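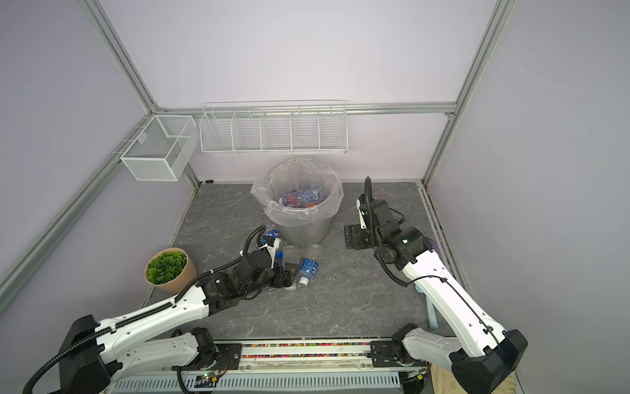
Figura 1. Dos brazos robóticos junto a una papelera plateada con botellas de plástico.

4. Discusión

4.1. Lo que las familias escriben cuando se les deja un bolígrafo

El hallazgo que más nos ha entusiasmado de todo el trabajo es el volumen de escritura familiar en los diarios de cuidados intensivos. Habíamos diseñado el protocolo pensando en un cuaderno mantenido sobre todo por enfermería, con alguna aportación ocasional de los allegados, y nos encontramos con 1000 entradas firmadas por familiares en los 300 diarios analizados. Las hay de una sola línea («hoy ha llovido y el perro te busca») y las hay de varias páginas, con recortes, resultados de fútbol y hasta una receta de lentejas corregida por una cuñada. ¡Pocas veces un material cualitativo resulta tan agradecido de leer!

Esta riqueza tiene consecuencias para el análisis. La plantilla de codificación inicial, que distinguía entre información clínica, apoyo emocional y vida cotidiana, se quedó corta muy pronto, y hubo que añadir una cuarta categoría para los textos que se dirigen al paciente con preguntas directas. Son fragmentos en los que quien escribe da por hecho que habrá respuesta, y su presencia fue mayor en el hospital de Cludow que en el de Pruseck. Creemos que la diferencia se explica en parte por el horario de visitas, mucho más amplio en la primera de las unidades, aunque el diseño no permite separar este factor de otros, como la duración de la sedación o el idioma de la familia. 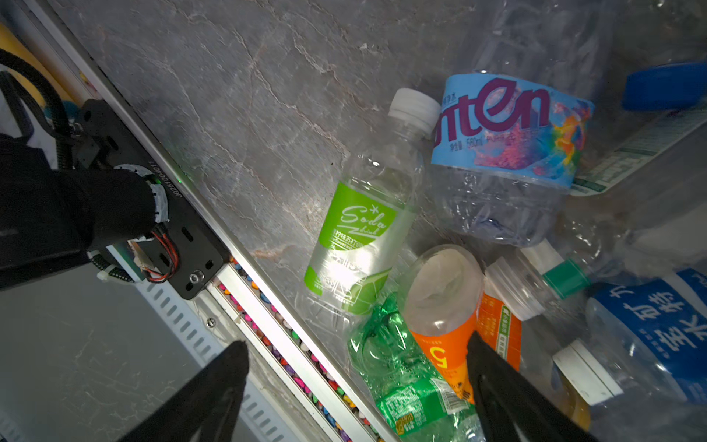

También merece atención el momento en que se abre el cuaderno. En las dos unidades se recomendaba iniciarlo en las primeras 48 horas de ventilación mecánica, pero en la práctica dependía mucho de quién estuviera de turno. Cuando la primera entrada la redactaba una enfermera con experiencia previa en diarios, la familia se incorporaba antes y escribía con más soltura. Una primera página cálida y concreta (quién es el paciente, por qué está ingresado, cómo es la habitación) parece funcionar como modelo, y las entradas posteriores tienden a imitar su tono. Para el equipo fue una sorpresa estupenda, porque abre la puerta a una intervención muy barata: cuidar la primera página.

4.2. La entrega del diario

La entrega se hizo en la consulta de seguimiento, tras el alta hospitalaria. De las personas que acudieron, 100 aceptaron una entrevista semiestructurada, dirigida siempre por un profesional que no había participado en su atención. El relato que se repite es el de una lectura a trozos. Muchos pacientes guardaron el cuaderno durante semanas, lo abrieron acompañados, lo cerraron y volvieron a él más tarde, a menudo para comprobar si un recuerdo extraño de la sedación tenía algún correlato real. Una participante lo resumía así: «Yo juraba que había un tren en la habitación, y mi hermana había escrito que el colchón hacía ruido».

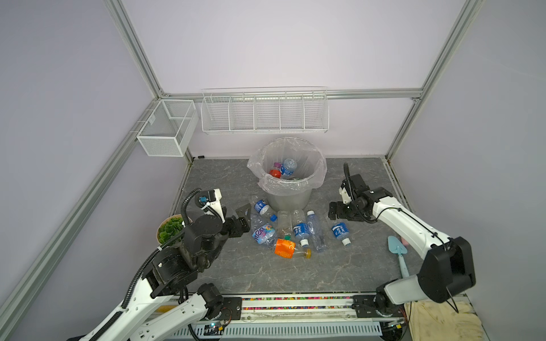
Este uso del diario como herramienta de contraste encaja bien con la idea de que los recuerdos delirantes pesan más cuando no hay relato alguno con el que compararlos. Nuestros datos no permiten afirmar que la lectura reduzca los síntomas de estrés postraumático, y preferimos decirlo con claridad. Sí permiten describir, con un detalle que no habíamos encontrado en series anteriores de nuestro entorno, cómo se lee, con quién y en qué orden. Hubo además 2 participantes que pidieron no recibir el cuaderno, y ambas decisiones se respetaron sin fijar plazo: los ejemplares siguen custodiados en la unidad.

4.3. Limitaciones

Los diarios se escribieron sabiendo que el personal podía leerlos, y es razonable pensar que las quejas estén infrarrepresentadas. La codificación corrió a cargo de M. Bonsu y M. Hubáček, que resolvieron las discrepancias por consenso; ninguno de los dos conocía el desenlace clínico durante esa fase. Faltan, además, los cuadernos de los pacientes fallecidos, que se entregaron a las familias sin copia. Nos parece la laguna más importante del estudio y también la más apasionante para el siguiente, que empezará en abril con la unidad de Plalora y recogerá, con consentimiento específico, la experiencia de esos allegados. 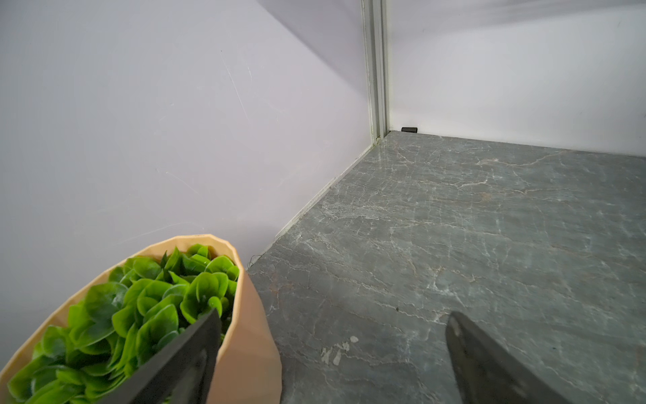
Figura 2. Rincón del recinto, con una maceta facetada de hojas verdes artificiales.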